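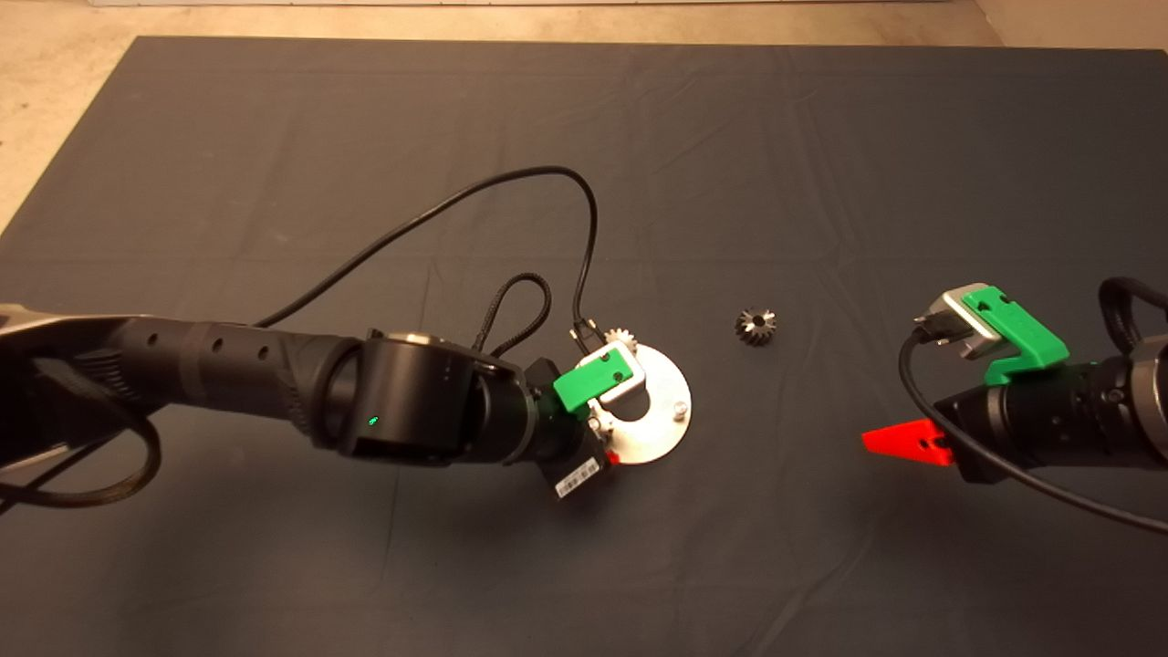

# Zahnradmontage mit zwei Armen -- Bilder aus dem Versuch

Stand: 2. Juni 2023

Im Vorabbericht von Zanberg steht, die gelernte Steuerung beherrsche die Montage "zuverlässig". Grundlage sind 453 Demonstrationen und eine Auswertung über 200 Durchläufe. Wir haben den Aufbau in Trurkthorpe nachgestellt und sind vorsichtiger.

**Ausgangslage.** Links die runde Metallscheibe mit den beiden Stiften, in der Mitte des Tuchs das Kegelrad, das kleine Stirnrad schon im linken Greifer. Wer so beginnt, lässt den ersten Griff aus der Wertung. Im Bericht fehlt dazu jede Angabe.

**Zum Untergrund.** Dunkelgraues Tuch, mit Falten. Ob die Methode auch auf blankem Beton oder einer Tischplatte funktioniert, hat Zanberg nicht geprüft -- wir bisher auch nicht.

**Zu den Fingern.** Gedruckt, grün und rot. Die Gruppe in Nundov führt einen Teil des Gewinns auf die Fingerform zurück und nicht auf das Lernverfahren. Ein Vergleich mit Standardfingern wäre billig gewesen.

Die Baird-Variante mit 1.000 Demonstrationen läuft noch im Juni. Bis dahin würde ich die Erfolgsquote nicht zitieren.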